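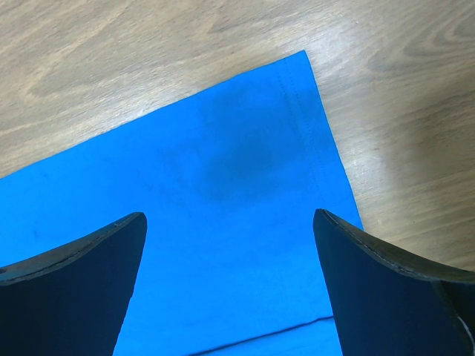
*Blue cloth on the wood tabletop, with the stitched hem near the edge.*

# Coreo Folding Set

Pictures and notes on folding clothes on a small table. Maintained by Frøydis Nyberg. Hem and layout labels checked by Trygve Kristiansen.

## Contents

- 1,441 clips, of which 1,072 have fold labels
- `notes/`: one text file per garment
- `labels/`: hem, crease and stack labels, in CSV

## Layout

Garments are labeled by where they lie: `table`, `stack` or `basket`. A garment hanging over the basket rim still counts as `basket`.
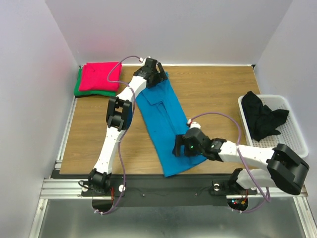 *Blue garment laid diagonally across the table.*

The `angle` column gives the direction of the garment from collar to bottom hem. Leave it blank if the collar is hidden.

## Fold labels

| Label | Use for |
|---|---|
| `flat` | no layers turned over |
| `partial` | some part folded or bunched |
| `done` | folded, edges lined up |
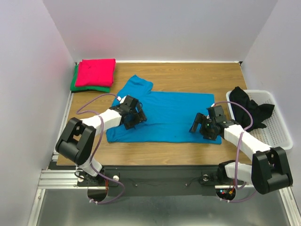

*Blue T-shirt, `partial`. Red-pink and green garments, `stack`. Black garment, `basket`.*

Sleeves don't get their own label. If one is bunched up, mark the whole shirt `partial`.

Creases are marked from one side of the cloth to the other, even where they run a little diagonally.

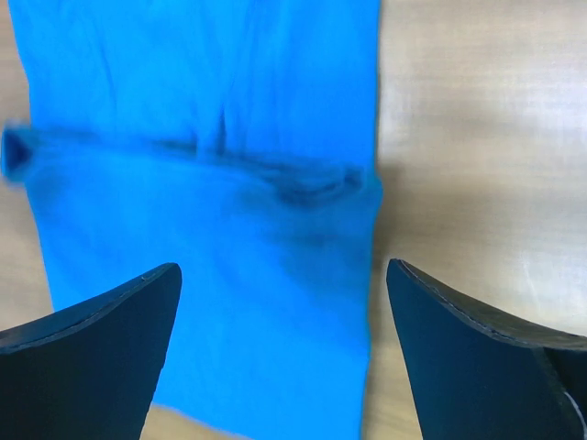 Small wrinkles that run into a crease are left out. Shadows on the fabric are not marked either.

## Known issues

- 30 rows in `labels/crease.csv` have no garment name.
- Red and pink are one color value, `red_pink`.

Last edited Fri 26 December.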